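Home News Programme Visits Archive Contact

Visit report: Sultmont film store and scanning rooms, Corkow

The Sultmont store holds the print collection behind the Corkow festival's retrospective strand. It opened to visitors on Tue 13 April, ahead of the May programme. I joined the morning group, led by Zoi Tzanetos, who has charge of print inspection.

The building is a former dairy depot on two floors. Vaults are on the ground floor, scanning and grading above. Colour material is kept in the colder of the two vaults, black and white in the other. Cans going out to a projector or scanner are held overnight in a lobby at an intermediate temperature to avoid condensation. Visitors may enter the lobby but not the vaults, which have a window in each door.

Inspection is done by hand on a winding bench. Each reel is checked for shrinkage, perforation damage, splices and vinegar odour, and the results go on a card that stays in the can. Tzanetos showed us the card for a 16 mm print of The Ferryman's Daughters, with 49 splices recorded in the second reel. Most were made by exhibitors trimming the film to fit a shorter slot. The missing sections were recovered from a dupe negative and will be included in the version shown in May. 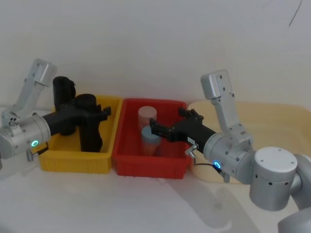

Yellow and red bins on the worktop, with two arms reaching in.

Upstairs there are two scanners. The older is a continuous transport machine used for viewing copies. The newer, an Entili, is pin-registered and has a wet gate, and takes about 3 days over a feature when the splices hold. Shrunken stock is run without the pins and stabilised afterwards. We watched part of a reel go through at the slower rate, with the operator checking density on the leader before starting.

Grading is done in a small room with neutral walls and a projector. The grader works from a reference print where one survives. For the Prullell shorts none does, and the settings were taken from timing notes kept with the negatives. A comparison of the raw and graded scans was shown. The raw scan had a strong magenta bias. The graded version still looked slightly warm in the shadows to me, though the group was divided on this.

Sound was covered briefly. Optical tracks are scanned with the picture and decoded in software. Magnetic tracks are sent out, as the store has no suitable follower.

The catalogue stands at 237 titles. Paper copies were available at the desk, and entries marked with a dagger have no screenable element. Loan requests need the projection booth's specification attached, including lamp type and whether changeover is possible. Platters are not accepted for archive prints.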